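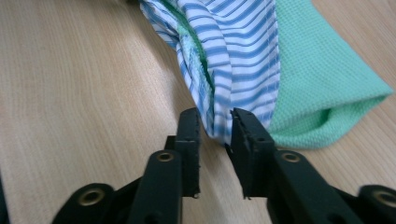 Tela de rayas azules y blancas sobre la mesa de madera clara.

En defensa del menú corto

4 de octubre de 2026
Por Yaryna Hladun

El restaurante que más me ha hecho disfrutar este año tiene una carta que cabe en media cuartilla. Se llama Flonditham, está en una calle en cuesta por la que no pasa casi nadie y ofrece 4 platos principales. Hay también un par de entrantes, un queso y el postre que toque. La primera vez que me senté allí pensé que me faltaba una hoja, le di la vuelta al papel y por detrás solo venía el horario de cierre de enero.

¡Qué alegría me dio, una vez pasado el susto! Llevo años cenando fuera por gusto y por oficio, y cada vez me entusiasman más las casas que se atreven a ofrecer poco. Sé que hay quien lo ve como una tomadura de pelo. Mi cuñado, sin ir más lejos, mide la generosidad de un sitio por el peso de la carta, y si además viene plastificada y con separadores, mejor. Lo quiero mucho y nunca nos ponemos de acuerdo en dónde celebrar los cumpleaños.

El otro extremo lo conocí en enero, en un local enorme a la salida de la autopista, el Kurnisia, donde me entretuve (la culpa fue de la lluvia y de un camarero muy ocupado) en contar los platos: 68, sin incluir los postres ni las pizzas por mitades. Había risotto, había fajitas, había un arroz con bogavante y una cosa llamada «wok de la abuela» que todavía me intriga. Pedí unas lentejas. Estaban tibias por el centro y hirviendo por los bordes, y ya saben ustedes lo que significa eso.

Una cocina con tantos platos necesita cámaras llenas y mucha preparación por adelantado. No acuso a nadie de mala fe: he trabajado en una de ellas, de joven, y la gente se dejaba la piel. Pero por mucho que uno se la deje, si las alcachofas se piden dos veces a la semana acaban esperando en un recipiente a que alguien se acuerde de ellas. En una carta corta todo rota. El rodaballo que entra por la mañana sale por la noche, y si se acaba se borra de la pizarra y el último en llegar come carrilleras. Que tampoco es un drama, oiga.

Karlijn Verschueren, la cocinera de Flonditham, me dejó pasar una mañana con ella. Llegó a este país con una maleta de cuchillos y un acento que conserva intacto, y tiene una manera de tocar las verduras que da gusto mirar: les aprieta el tallo, las huele, las devuelve a la caja sin decir nada. Estuvo un buen rato con unas coliflores. Yo le pregunté si no se aburría de cocinar siempre lo mismo y me contestó, muy seria, que ella no había hecho nunca dos veces la misma coliflor. Luego la asó entera, con mantequilla tostada y alcaparras, y me la comí de pie junto al fregadero -- con los dedos, lo confieso.

Esa es para mí la gran ventaja, y se habla poco de ella. Hablamos de frescura y de desperdicio, y está muy bien, pero una carta pequeña permite además que quien cocina llegue a conocer de verdad lo que tiene entre manos. El guiso de sepia que Karlijn sirve los días de frío lo ha ido cambiando durante temporadas enteras. Empezó con guisantes, pasó por las patatas y ahora lleva unas habitas diminutas y una picada de avellana que es para llorar. Un plato así no se improvisa. Se parece más a un huerto, al que se vuelve a diario para quitar una hoja.

Queda la objeción de los que no comen de todo, y aquí les doy la razón a medias. Si en la mesa hay una persona vegetariana, otra celíaca y un niño que solo acepta cosas de color blanco, media cuartilla puede quedarse corta. He visto salir a familias enteras de sitios estupendos con cara de derrota. Creo que la solución está en pensar mejor esos pocos platos. En Cao, la casa de comidas del mercado viejo, 2 de los principales son siempre de verdura, no llevan harina y no tienen nada de penitencia: el mes pasado había una berenjena con miso y ciruela que pedían los carnívoros más recalcitrantes. Y al niño le hacen un arroz blanco con un huevo, que no está escrito en ninguna parte y que yo también pido a veces.

También me dicen que la carta corta se ha convertido en excusa para cobrar caro. A veces, sí. Hay locales con tres platos, mucha piedra vista y una cuenta que quita el hipo, y no los defiendo. Pero en Flonditham el vino de la casa es un Stoson tinto sin pretensiones, servido en vaso, y comemos por lo mismo que en el local de la autopista, con pan bueno incluido. ¡Y qué pan!

Así que la próxima vez que les pongan delante un papelito con cuatro líneas, no busquen la hoja que falta. Pregunten qué ha llegado hoy y déjense aconsejar, y si van en grupo pidan la carta entera para el centro -- es de las pocas ocasiones en la vida en que se puede hacer semejante cosa sin arruinarse ni reventar. Yo vuelvo a Flonditham en cuanto haga frío. Me han dicho que este año la sepia lleva alcachofas.

Artículos relacionados
El pan de la mesa también se juzga
Cao: comer de cuchara en el mercado viejo
Por qué sigo pidiendo el vino de la casa
Coliflor asada entera con mantequilla y alcaparras
Reservar para uno: elogio de la barra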